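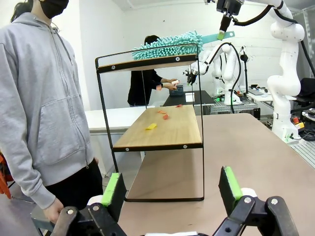
Llevo una temporada con la manía de la limpieza en seco – sin cubo, sin espráis, sin nada – y la culpa la tiene una estantería de dos baldas. Es de las de estructura metálica negra y tablero de madera clara, con tornillitos a la vista por todo el canto, y es monísima, pero el polvo se le mete por cada rincón. Para probar plumeros con algo que se vea bien no hay nada como unos papelitos de colores, y en la balda de abajo tenéis cuatro: uno amarillo y los demás tirando a naranja y rojo. Encima de todo, el plumero turquesa de microfibra, con esos flecos gordos que parecen fideos. ¡A mí me chiflan!

Esta es la galería de junio, la dedicada a estanterías pequeñas. Samah Abdel Hamid me pidió que hablara menos de productos y más de maña, así que allá voy. Lo primero, de arriba abajo, siempre. Si empezáis por la balda inferior, luego os cae encima todo lo de la otra y vuelta a empezar (me ha pasado tantas veces que ya ni me enfado). Lo segundo, pasadas largas y en una sola dirección, hacia vosotros, con la mano libre esperando debajo del borde. Los canales que quedan entre el tablero y el canto metálico son lo peor: ahí hay que meter los flecos de lado y girar un poco la muñeca. 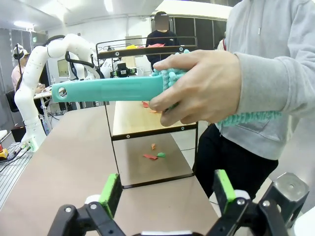 Y lo del mango tiene más miga de lo que parece. Yo lo agarro por el extremo solo cuando necesito llegar al fondo; para lo demás prefiero coger el plumero bien cerca de la cabeza, casi metiendo los dedos entre los flecos, que así se nota dónde aprieta una. Soledad Dvorak lo hace al revés y presume de no cansarse, pero también se deja las esquinas, que lo sepa.

Para guardarlo, colgado – nunca aplastado en un cajón, que los flecos se quedan tiesos. Y antes de colgarlo, unas buenas sacudidas por la ventana. El mes que viene, persianas.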